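Flivcombe home demo kit – your questions, answered

Last updated July 2024

I'm Zhiqiang Kang and I look after the demonstration side of Flivcombe. If you signed up to record chores for us, or you bought the arm and the hand controllers and you're wondering what on earth to do first, these are the questions that land in my inbox most. I've left them in the order they came in, more or less. If yours is missing, write to me and I'll add it.

What does "demonstration" mean here?

You do a task, we record it, and the robot's policy gets trained on the recording. There are three ways to do it with our gear. You can wear the head camera and use your own bare hands. You can grab the arm and move it around with the motors slack (the old-timers call this kinesthetic teaching, I call it puppeteering). Or you can sit at the Planovine controllers and drive the arm from across the room. All three end up in the same project folder, and you can mix them.

Which one should I start with?

Bare hands! Please! I know the controllers are the fun part and you paid for them. But you'll record far more in an afternoon with your own hands, and you'll find out where the task is awkward before you've got a motor in the loop. Our standard starter is "get a cup of water": take one paper cup off a stack, bring it to the water jug, press the lever, fill, set down. Everybody thinks it's too easy. Then they try to write down the steps.

Why paper cups, of all things?

They're cheap, they're light and they don't hurt anything when they get dropped. They're also nasty in exactly the way we want. Cups that have been nested tightly stick together, and the way you get one off a stack is a whole little two-handed routine you've done since you were a kid and never thought about. One hand holds the stack back, the other pulls and twists a bit. 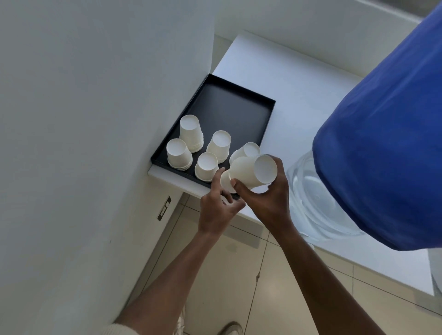 When I first tried it over the controllers I crushed the first cup flat and brought three more along with the second. With my own hands I can't remember ever getting it wrong, so I had to go back and watch my own recordings to see what my fingers were doing. My left index finger does a lot more than I'd have guessed. If you take one habit from this page, make it that one: watch your bare-hand clips before you pick up the controllers. You'll drive the arm better for it.

How many demonstrations do I need?

For the cup task, I ask for 55 good ones with bare hands and 40 over the controllers. Those are my numbers for this one task with this one setup. If you're doing something with cloth or zippers you'll want more, and I'd rather you sent me 15 to look at first so we don't find a problem at the end. Our biggest shared project, Midgate, is up to 3000 clips, but that's a lot of households and a long time. Don't compare yourself to it.

Should I do it the same way every time?

Same goal, same order of steps, different everything else. Take cups from different stacks. Scoot the tray over. Turn it. Stand a little left of where you stood before. What I don't want is you filling the cup first in one clip and wandering off to tidy the stacks in the next one, all under the same label. If you like tidying the stacks, great, make that its own task – I'd love to have it.

And please don't line the cups up like a store display. Real stacks lean and sit at funny angles, and a policy that has only seen neat ones gets lost the minute somebody else has been at the tray.

How fast should I move?

Normal speed with bare hands. Slower than you'd like over the controllers. There's a small lag between your hand and the arm, and if you rush you start correcting for things that haven't happened yet, then correcting your corrections. It looks like the arm has had too much coffee. If you catch yourself doing it, stop dead, breathe, carry on. A pause in the middle of a clip is fine and I can trim it.

I messed up halfway. Do I delete the clip?

Depends! If you fumbled and recovered – two cups came off and you put one back, say – keep it and tag it "recovery". Those are gold. A robot that has only seen perfect runs has no idea what to do when it's holding two cups. If you dropped the thing on the floor and the dog got it, tag it "failed" and move on. Don't delete failed ones either, just don't leave them tagged as good. In May we had a batch where every single clip said "good" and it took me most of a week to sort out.

Where should I be looking with the head camera on?

At what you're doing, which you'd do anyway. The trouble comes when people hold their head stiff because they're thinking about the camera. Tip your chin down a bit more than feels natural and check a test clip before you record a whole session. I want both hands in view whenever they're busy. Your shoes will be in there too. Everybody's are, I've seen a great many sneakers in this job.

What are the steps for the cup task, then?

Keep to this order and start and end each clip with your hands down.

1. Start with your hands at your sides, facing the counter. Press record on the clicker.

2. Reach for the tray and separate one cup. If two come away, put the extra one back on any stack.

3. Turn the cup so the opening is up. It doesn't matter which hand ends up with it, but stick with the same hand for the session.

4. Bring the cup under the spigot and keep it upright, with your other hand open and on its way to the lever. Try to do those two together, the way you would if you were thirsty. People tend to break it into robot-like moves here, and then the robot learns to be even more robot-like than it was.
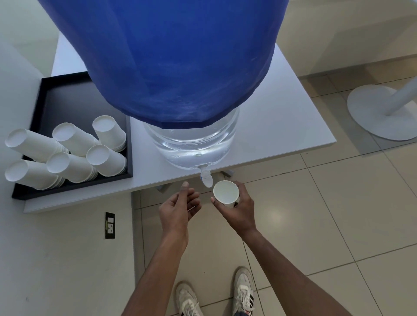

5. Press the lever and fill to a little over half. Let go of the lever before you move the cup.

6. Set the cup down on the counter, well back from the front. Hands down, press stop.

Can I skip the water?

For your first few controller sessions, yes, go ahead. Mark the project "dry" so I don't mix them in. You can practice the whole motion with an empty jug and nobody has to get the mop. Once you do use water, keep the arm's power brick off the floor on the jug side, and put the Du guard over the wrist joint. It's the floppy gray sleeve in the bag with the spare screws, and yes, it goes on with the seam facing down. I get that question so often it should have had its own heading.

The arm feels heavy when I move it by hand. Is it broken?

Probably not. Check that you've picked "free" and not "hold" on the base. In "hold" the motors are fighting you, and you'll lose, and your shoulder will let you know the next morning. If it's in "free" and still feels like pushing a fridge, turn it off, wait a minute, turn it on with the arm resting in its cradle. It works out its own weight at startup, and it gets a bad reading if you're leaning on it.

Also, move it from the wrist and the elbow together. Dragging it by the gripper alone makes for jerky clips, and your own hands end up covering the cup half the time.

Can two people work on one task?

One person per clip, please, though you can swap between clips. I like having different people in a project! Tall ones, short ones, lefties. My own clips are all from the same height with the same bad posture, and for a while our test arm would only get a cup properly if the counter was at my hip. Add the person's initials in the notes so I can sort them later.

Do I have to tell people at home I'm recording?

Yes, every time, and if anybody walks through who would rather not be in it, throw that clip out. That's the one case where I do want you to delete. The mic is off by default and I'd leave it off.

How long until I see the robot do it?

Once your clips are uploaded and I've been through the tags, the training run goes into the queue and you get an email. The first try is usually a bit sad. Expect it to reach the tray, hover, and pinch at the air next to a stack. Send me the video anyway, I really do watch them. Most of the time a handful of extra clips covering just the part it's stuck on does more good than another full session, and I can tell you which part to redo.

The clicker stopped working.

Battery. It's the flat round kind, under the back cover, and you need a coin to open it. If a new battery doesn't fix it, use the space bar on the laptop until I can mail you another one, and leave yourself a couple of extra seconds at the start of each clip to get your hands back down.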